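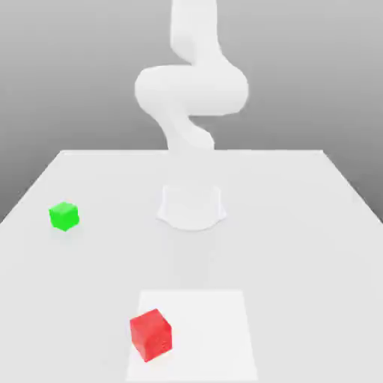
The arm at Waramness was called Jumeck, after the firm that had sold it, and I looked after it for the better part of my working life. By that February it had been losing its place for a fortnight. Ask it to set the red cube square on the white patch and it would leave it hanging over the left edge, as pleased with itself as a dog that has brought you the wrong slipper.

I had run the morning routine 55 times, the green cube waiting well off to the side for its turn, and I had gone through every page of the old Szewczyk handbook - the one with tea on the cover - without finding anything I hadn't already tried. So at four in the afternoon I did what I ought to have done first, and read back my own settings, line by line, with my finger on the screen.

Line 1189 was the one. It held the position of the base, and I had typed it in myself on the evening my daughter rang to say the baby had come, and bless me if I hadn't swapped two of the figures round.

I put them right and sent Jumeck home to its starting pose. Then I sat there a while with my coat on, feeling foolish and rather fond of it, thinking of all the oil and bad language I had very nearly spent on that poor shoulder, and pressed the button for run 56.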